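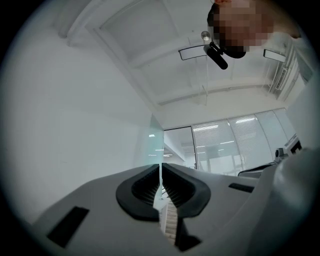
3. Room and Partition Survey

3.1 Scope

The survey covered the office side of the Tratside floor: the plain wall, the glass partition, and the windows with horizontal blinds. Khang Quan and Floarea Sârbu took the measurements on March 16, 2022. Xinyi Peng drew the plan. Ceiling height was left out because the ladder was not available to students.

3.2 Wall

The wall is white and flat, with faint smudges. It was treated as one continuous surface in the plan. The smudges were not cleaned before the light readings, and their effect on reflectance was assumed to be zero.

3.3 Glass

The glass panel at the end of the wall is translucent and slightly green. A few small reflections of light are visible in it. The thin dark edging of the doorway or partition beyond it was drawn as a single line, as its width is below the 50 mm grid used for the plan.

3.4 Light readings

Readings were taken at desk height with the blinds in two positions. The meter was a Lomach handheld unit borrowed from the physics lab.

Blinds open: 423 lux
Blinds closed, ceiling lights on: 400 lux
Blinds closed, ceiling lights off: 70 lux

The first two values are close enough that desk position was not changed between layouts A and B. The third value is too low for reading and was used only as a baseline.

3.5 Open items

Iida Kiiskinen will repeat the readings in June, when the sun is higher. The swing of the glass door still has to be added to layout B. Thắng Cao has the door dimensions and will send them with the revised furniture list.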